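Oranuch Wattanapong publishes her first novel

Our member Oranuch Wattanapong has published her first novel, The Ferryman's Ledger, with the small press Vindora. Many of you will remember the early chapters from our Sunday reading group, where the book still had another title and a much sadder ending.

The story follows two sisters who inherit a ferry on a wide brown river, together with the account book of the man who ran it before them. In the book they find payments to a person whom no one in the village wants to name. The older sister wishes to burn it. The younger one starts to knock on doors — and the village does not thank her.

Oranuch wrote the novel in English, her third language, over several winters. Shirin Golestani edited the text and Toon Geerts drew the map at the front. The first printing is 1000 copies, and Vindora plans an audio edition for October.

She will read from the book at our next evening, and Obinna Uzor will ask the questions. Doors open at 7 pm. Members can reserve two seats each, by writing to the office. Signed copies will be for sale at the door, in paperback only.

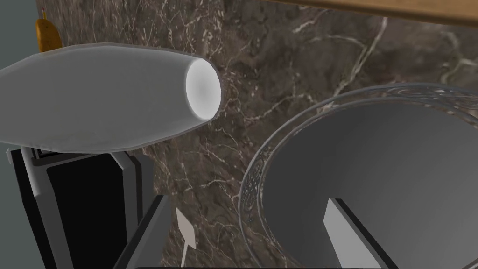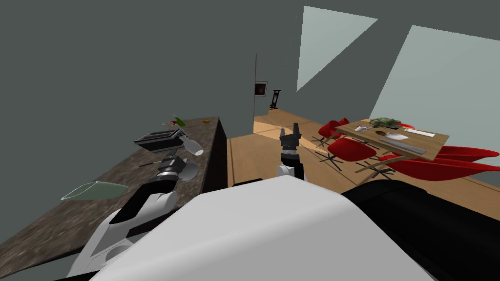

Images: Plunitus / Antigoni Sarantis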